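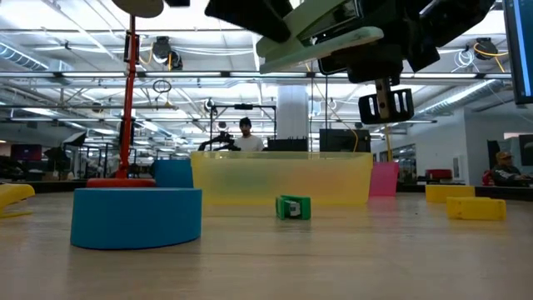
Let the gripper be ugly

Print | E-mail this | 20 shares

I've had it with tidy robots. Ours at the Hodero workshop has a pale green finger plate on one side, and Vaughan wants to paint it (he would!). Leave it alone, I say. Spend the evening on the wrist camera.

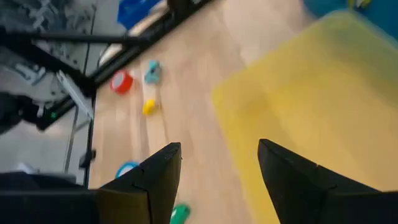

OPINION

Look at all that clutter round the yellow bin, red tape roll included. A blurry view like this teaches me more than any polished demo, and I'd happily give up five of those for one more go. 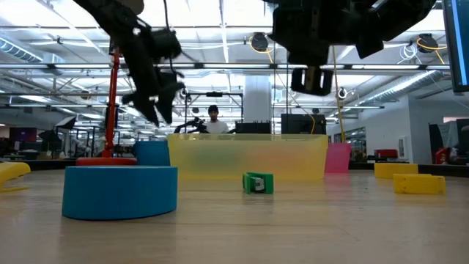 Two arms, then?

Yes, but slowly please! Minttu wants both going by November. I'd get one placing foam blocks well first.

6 comments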